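Home | Talks | Notes | Workshops | Contact

Looking after a hand-held gripper station
Speaker notes, Kohei Hoshino
Last updated: 2022-11-19

Start without slides. Say who I am, say I keep one station running at Vadico and that everything tonight comes from that one station. Thank Chiyo Kawaguchi for the invitation and Emiko Nishimura for reading the draft.

The talk is on upkeep. Anyone who came for the learning side should find Chiharu Ebihara at the break. She works with the recordings. I work with screws, cables and cleaning cloths.

First point: what the station is made of. One table, one pair of hand-held grippers, a few household objects, the cables, and the recording equipment at the sides. The operator holds one gripper in each hand and does a small job with them, over and over. Every squeeze of the handle moves the fingers, and the finger opening is logged with the rest. If the fingers don't close the same way on Friday as they did on Monday, the recordings from those two days don't match, and we find out much later than we would like.

So the daily check is mostly a check of the fingers.

Pause. Ask how many in the room have used a hand-held gripper. If it is most of them, skip the next paragraph and go to the morning routine.

For those who haven't: the handle is at the bottom, the mechanism sits above it, and the fingers point away from the hand. The mechanism takes more wear than a motor-driven one in my experience, since people squeeze harder than they need to, and they squeeze hardest when they are tired.

Morning routine. I do it before the operator comes in, in the same order each time.

Hold the gripper by the handle with the fingers up and let them open on their own. Both fingers should come to rest at the same angle. Squeeze slowly and watch the tips meet. Squeeze 12 times at normal speed and listen. A dry click near the end of travel is usually a pivot screw that has backed out. Wipe the fingertips with a damp cloth, then a dry one. No solvent. We used solvent for two months and the tips went shiny and slick.

Then swap hands and do the other gripper. I write the result on a paper sheet clipped near the station. Kazue Oshima types the sheets up once a week. We tried a tablet and stopped using it.

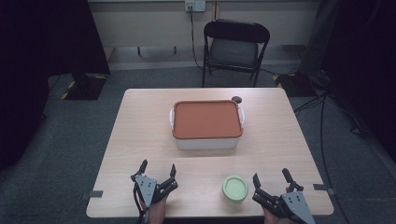 Mounting plates come next, and they are where I made most of my mistakes. Each gripper has one, and people ask why I fuss over a flat piece of metal. On ours it is gray with small holes punched through it, so there is always another hole to bolt something to, and something always gets bolted there. In the first year we had a tag holder, a hook and a cable guide on one plate and nothing on the other. The operator's left wrist was sore by lunch. The rule now is that whatever goes on one plate goes on its partner, or it doesn't go on. Check the plate screws once a week with the short driver. Snug is enough. I stripped two of them by treating them like the screws on a machine frame.

Slow down here. The next part is the one people write to me about.

Cables. The cable on a hand-held gripper moves all day, and most of that movement happens in the first stretch after it leaves the mechanism. That is where ours failed. The jacket looked fine and the wire inside had broken. What we saw in the recording was the finger opening dropping to zero for an instant and coming back. It took us eight working days to find it, and for most of them I was sure it was software.

What we do now:

Leave a loose curve at the gripper end, long enough that the operator can turn the wrist all the way over without pulling.
Fix the cable with a soft strap, never a hard tie.
Bend the first stretch gently by hand each morning with the reading live on the screen. Any jump and the cable comes out of service that day.
Keep two made-up spares in the drawer, already tested and marked with the test date.
Keep the floor run in one bundle, and walk it before each session. A chair leg on the bundle is enough to cause trouble.

Our spares come from Trusirow, made to a drawing that Kazue did. I have no complaints about them. The drawing is on the notes page if anyone wants to copy it.

Drink some water. Check the clock. If past the halfway mark, cut the Takagi story.

Takagi story. We had a second set of handles on loan from Takagi in May, with a stiffer return spring. They felt better for the first hour and worse by the third. The operator began to let the fingers open only partway to save effort, and every recording from that afternoon had a narrower opening than the ones before it. Nothing was broken. I changed the springs back, and we now write the spring type on the daily sheet.

The table and the objects. The table has to stay where it is. We check its position at the start of the week and after any cleaning crew has been through. Anything clamped to the table gets a push with the thumb. If it shifts, tighten it and note it. Keep the tabletop clear of anything that isn't part of the job.

Objects wear too. A lid that snaps on gets looser with use, and a loose lid makes the job easier than it was. We replace lidded objects after 1000 lifts, and we buy the replacements in the same batch. Prikden lets us reserve a box at a time, which has saved me from matching colors by eye in a store.

Calibration. Short section. Close the fingers fully, record the value. Open fully, record the value. Do the same with the gauge block between the tips. If any value has moved since the day before, do it again before touching anything. Half the time the second reading is fine and the first one was my hand. If it has really moved, look at the pivot screws, then the fingertips, then the sensor, in that order. I have replaced one sensor in all this time and I didn't need to.

What I would do differently if I were setting up again. I would buy the spares first. I would label left and right on the handles on day one - we mixed them up after a repair and ran a whole morning that way. I would also have the operator do the squeeze test together with me for the first week, as they feel a rough pivot sooner than I hear it.

Questions I expect:
How long does the morning check take? 12 minutes when nothing is wrong.
Do you oil the pivots? Only at the two outer ones, a very small drop, wiped off right after. Oil that reaches the fingertips costs you a session.
Can the operator do the check alone? Yes, after training. I still do the weekly one myself.

Leave the blank check sheet on the screen during questions. Paper copies are in the folder by the door, and Chiyo has the spare gripper if people want to try the squeeze test at the break.

Contact: Kohei Hoshino, Vadico | Copyright 2022 | Back to top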